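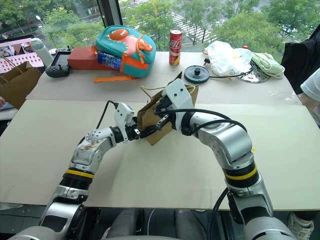

Two arms is one arm too many for a semester course, ran the first comment on our abstract, and a paper bag is the wrong object to learn on. The comment went on to recommend a rigid block, a single arm and a fixed fixture. I will take the points in that order, and I agree with part of the second one.

Slide 1. Title

Leave up while people sit down. State the title, the course, the department. The talk covers the bimanual manipulation project at Stistmont: how it is organized, what the students build, what the results were and what I would change. Questions at any time during the control section. Hold the others for the end.

Slide 2. What the course is

One semester, undergraduates in their final year, teams of three. Prerequisites are linear algebra, one programming course and the kinematics course. No machine learning prerequisite. Most teams have some exposure to it anyway.

The task set is called Praltell. It is a written specification, four pages, with a scoring sheet. It has three tasks, all on paper bags: upright a tilted bag, open the mouth of a folded bag, carry a loaded bag by both handles. Teams choose two of the three. Everyone so far has chosen upright and carry. I will come back to opening.

Mention that the specification is free to copy. Link is on the last slide.

Slide 3. Why two arms

Answer to the comment. With one arm the students solve the problem by pinning the object against something: the table, a wall, a clamp. They get a working demo and learn very little about contact. With two arms each gripper is the other's fixture. The holding force on one side has to match the pushing force on the other, and the mismatch shows up at once as sliding or crushing.

Cost of the second arm, in order of how much time it takes:
Calibration between the two bases.
Collision checking between the two forearms.
Cable routing.
Operator training.

Pause on collision checking. In the Praltell tasks the fingertips have to come close together in front of the bag. The default safety margin in our planner would not allow this. Students have to reduce the margin near the fingertips and keep it large at the elbows and forearms. This is a good exercise and takes two lab sessions.

Slide 4. Why a paper bag

The part of the comment I agree with: a bag is a poor first object. In week one and week two we use a foam block. The bag comes in week three.

Properties that matter for control:
Low mass, so it moves on light contact.
Creases, so the stiffness depends on where you push and on what was done to it earlier.
Handles that are thin and flexible and change position when the walls move.
A bottom that may or may not be square after folding.

A bag is also cheap. Teams throw away a lot of them. Buy all bags from one batch. In our first year we mixed two batches with different paper weight and had to discard a set of comparisons. The difference was not visible to the students and was easily visible in the motor current.

Say this slowly, it is the most practical point in the talk: write the number of prior grasps on the underside of each bag in pencil. A fresh bag and a used bag are different objects to the controller. If the count is not recorded, the data cannot be sorted later.

Slide 5. The bench

Bisht is our name for the shared bench setup, hardware and software together. Arms mounted at the front edge, work surface in front of them, camera at head height. Grippers with replaceable fingers. Teams book it in blocks and return it to a reference pose when they finish.

Rules for the bench, which I would keep unchanged:
The light panel is the work area. The surface behind it is for storage and belongs to no task.
One person on the stop button at all times. That person does not operate the arms.
No reaching over the panel while the arms are enabled.
Cables are checked at the elbow and wrist before the arms are enabled.

Comment on the cables. Most of our lost bench time is cable related, meaning strain at the gripper connector or a loop that catches when the wrist turns. Leave enough slack for the full wrist rotation and secure it on the forearm side. Students tend to secure it on the gripper side, where it pulls on the connector.

Comment on clutter. We let the rear surface stay cluttered. The perception module has to ignore whatever is on it, and a clean background hides errors in the segmentation. One team had a detector that performed very well until a second bag was left within view, at which point it switched targets in mid-approach. They found that in week six. On a clean bench they would have found it at the competition.

Comment on daylight. We are next to windows and we do not close the blinds. Shadows from the arms fall on the panel and move during the day. Exposure is locked at the start of each session. A team that tuned thresholds at 9 a.m. had to redo them by mid-afternoon. After that they stopped using fixed thresholds, which was the intended lesson, although I had not planned to teach it that week.

Slide 6. Control, first half

Open for questions here.

Students begin with teleoperation. Each team records its own demonstrations. The operator drives both arms, a second student labels the phases, the third is on the stop button. Rotate roles every session. Teams that do not rotate end up with one person's habits in all their data.

Phases for the upright task: approach, first contact, second contact, rotate, settle, release. The labels are applied live and corrected afterward. Correction takes longer than recording. Budget for it.

Recording runs at 50 Hz for joint states and gripper width. Images are recorded at a lower rate and time-stamped against the same clock. Require the shared clock. We had one semester of data with clocks that drifted apart and the contact phases are unusable.

If asked about force sensing: we have no wrist sensor. Contact is estimated from motor current and gripper width. The estimate is coarse. It is adequate for detecting that contact has occurred and inadequate for regulating it on paper. Students compensate by moving slowly.

Slide 7. Control, second half

Two approaches are allowed. A scripted state machine with the phase labels as states, or a learned policy trained on the demonstrations. Teams must submit the state machine first. A learned policy is optional and is graded on the same scoring sheet.

Reasoning for the order: the state machine forces them to write down what ends each phase. Without that, nobody on the team can say why a trial failed. The teams that skipped ahead in the pilot year produced videos of good trials and had no explanation of the bad ones.

Most frequent fault in the state machine is the release. Both grippers open at the same instant, the walls spring back unevenly, and the bag tips. Opening the grippers one after the other, slowly, removes most of it. The second most frequent fault is a finger snagging a handle on the way out. The fix is to retreat along the approach direction and not straight up.

Slide 8. Results

Read the table, do not interpret until the end.

Pooled over all teams last year, upright task, state machine controller: 903 scored trials. Success rate 81 percent. Success means the bag stands without contact for the full settle period, with no tear and no crushed edge as defined in the specification.

The learned policies are not pooled. Teams used different amounts of data and different architectures, and the trial counts are too uneven. Some did better than their own state machine and some did worse. I do not have a claim to make on this.

Carry task: lower success, mostly from handle acquisition. Once both handles are held the rest is reliable. Report this as a perception problem. The handles are thin, close in color to the wall of the bag, and one is often hidden behind a gripper during the second grasp.

Open task: no team has attempted it for credit. I tried it by teleoperation and could do it sometimes. I would keep it in the specification as the stretch option.

Slide 9. Drivstead

Drivstead is the end-of-course competition, held on our own benches in December. Fresh bags, unseen clutter, a time limit per attempt. Teams may not change code between attempts. They may change configuration values, and every change is written on a sheet that is handed in.

The sheet is the graded item. The ranking is not. Say this clearly, as the previous audience assumed the reverse.

Typical entry on a sheet: lowered approach speed, raised contact threshold, moved retreat point. A good sheet gives the observation that led to each change. A weak one lists values.

Slide 10. Cost

The department gave the course 2000 dollars a year for consumables and repair. The arms were already owned. Fingers and connectors take most of it. Bags take very little. If you are starting without arms the figures on this slide do not apply and I would suggest looking at shared access first.

Slide 11. What I would change

Move the bag from week three to week four. Cable inspection needs its own sheet, signed per session. Drop the weekly written report and replace it with one failed trial per team, replayed and explained in class. We tested this in October and attendance at the lab review improved.

Also reconsider the carry task. The handle problem absorbs time that was meant for coordination. Colored tape on the handles would get around it. I have not decided whether that gives away too much.

Slide 12. Links

Specification, scoring sheet, bench checklist, sample configuration sheet. Leave up during questions. Repeat each question before answering for the recording.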